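Clear bags are ruining my numbers (handheld gripper demos)

gannet_loop
Posted in Data & Demos, February

Been collecting bagging demos for the Farina policy at our Flelbridge bench. Two hand-held grippers, one operator, one basket of groceries, one thank-you bag. The policy is supposed to learn "open bag, put item in bag." So far it has learned to pinch the air next to a bag with tremendous confidence.

We have 641 demos. Trained on all of them, it scores 2 out of 10 on the real arms. I'd like to blame the arms.

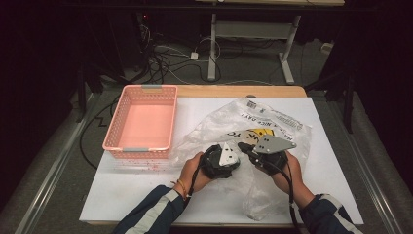
Bag out, basket empty, both grippers over the work.

My theory is that the bag is see-through and the board under it is white, so the only thing the vision side can hold on to is the printing. I want to swap to an opaque bag and redo everything. Talk me out of it.

tinsnips
Happy to. If you swap the bag you'll have a policy that bags groceries in whatever bag you bought that week. The clear one is the interesting case. Change the board to something dark and leave the bag alone.

oldferrule
Disagree with tinsnips, as is tradition. Get it working on the easy bag first, then mix in the clear ones. We did that on Drando and the clear bag runs came up without touching anything else.

tinsnips
You also doubled your demo count on Drando, so forgive me if I don't credit the bag.

oldferrule
I knew you'd bring that up.

gannet_loop
Should have said more about the setup. The operator starts with both hands low and goes for the bag or the item in whichever order feels natural. I told them to be natural. I now regret this.

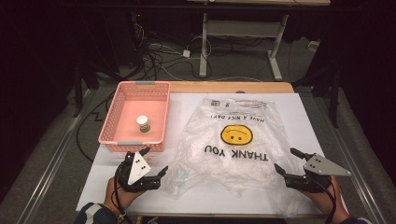 So within the same task you get one demo where the left hand does the opening, one where the right does, and a few where the two of them sort of negotiate. I can't tell how much of the failure is bag and how much is that.

pellmell
It's that. You've got several strategies in one pile and you're asking the policy to average them. The average of "left hand opens" and "right hand opens" is both hands arriving politely in the middle and grabbing nothing. Sounds familiar?

gannet_loop
Painfully.

pellmell
Split by which hand touches plastic first, train on the bigger half, run your 10 trials again. Costs you an evening and no new bags.

oldferrule
Fine, do that first. But 10 trials is nothing. Going from 2 to 4 could be the weather.

tinsnips
For once I'm with oldferrule. Also check where the smiley ends up. If the bag always goes down with the face the same way around, your policy may have learned to find a smiley – and good luck when somebody lays it the other way.

gannet_loop
Checked a handful. It's upside down to the operator more often than I'd like. I'll have them turn the bag between takes.

pellmell
And crumple it differently. People get tidy after the first hour.

quoin77
The Hirkilbridge folks went to 2000 demos with clear bags and still had trouble at the opening step, so I wouldn't count on volume to save you. They ended up labeling the first contact by hand. Not fun, but it helped more than the last thousand demos did.

gannet_loop
Labeling first contact gets me pellmell's split for free, so I'm doing that tonight. Bag stays clear for now. Will post the trial numbers, good or embarrassing.

oldferrule
Buy the opaque ones anyway. You'll want them by March.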